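Report on a Visit to the Clenevus Household Skills Center, Tornetton

In July a delegation from the Bastos Association for Home Services visited the Clenevus Household Skills Center in Tornetton. The purpose of the visit was to see how the center teaches laundry sorting, folding and bed making, and to consider which of its practices could be adopted in the association's own training rooms. The visit began at 9:30 in the morning and ended shortly after lunch.

The center occupies two floors of a former school on the east side of town. The ground floor holds the washing and drying rooms, the linen store and a small office. The upper floor is arranged as a series of furnished bedrooms, so that trainees can practice in surroundings close to those they will meet in private homes. During the past year the center handled 2,962 loads of laundry, most of it brought in from guest houses and residential homes in the district.

The delegation was first shown the receiving area. Every bag is logged on arrival and given a numbered tag, which stays with the contents until they leave the building. Mixed household laundry is sorted by color and then by fabric. The center uses a shelving system supplied by Prondo, with open bins at waist height. Staff reported that the bins had reduced bending and lifting — a point of interest to our members, many of whom work in basements with low storage.

The drying room was warm but well aired. Flat items are folded by hand on long tables, and each trainee is expected to fold 300 towels before moving on to fitted sheets. The fitted sheet demonstration drew many questions, and the instructor kindly repeated it at a slower pace.

Upstairs, the visitors joined a session on small items. Socks receive more attention at Clenevus than in our own courses, where they are usually left to the end of the day. Trainees are taught to lay clean socks out on the bed, straighten each one from toe to cuff, and look for a matching partner before anything is folded. White socks are considered the hardest to pair, and the instructors ask trainees to compare the cuffs first.
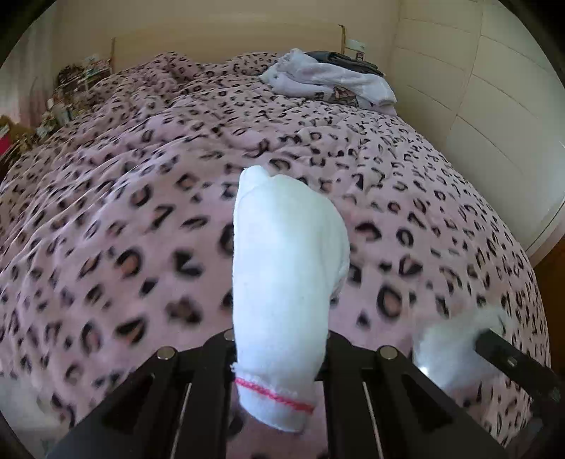 A colored line at the cuff or a difference in the seam will often settle the question faster than the length of the foot. Single socks are placed in a shallow tray and kept for 6 weeks, after which they are returned to the customer in a separate envelope. The delegation found this a sensible rule and noted that complaints about missing items are now few.

The remaining time was given to discussion over lunch. The center charges no fee for its introductory course, although places are limited and the waiting list is long. Parking at the site is difficult, and future visitors are advised to use the bus stop opposite the main gate.

The delegation recommends that the pairing method be tried in the Bastos training rooms during the fall term, and that a quotation be requested for shelving of the same type. The association thanks the center for its welcome. A return visit by the Tornetton staff has been proposed, with the date to be agreed.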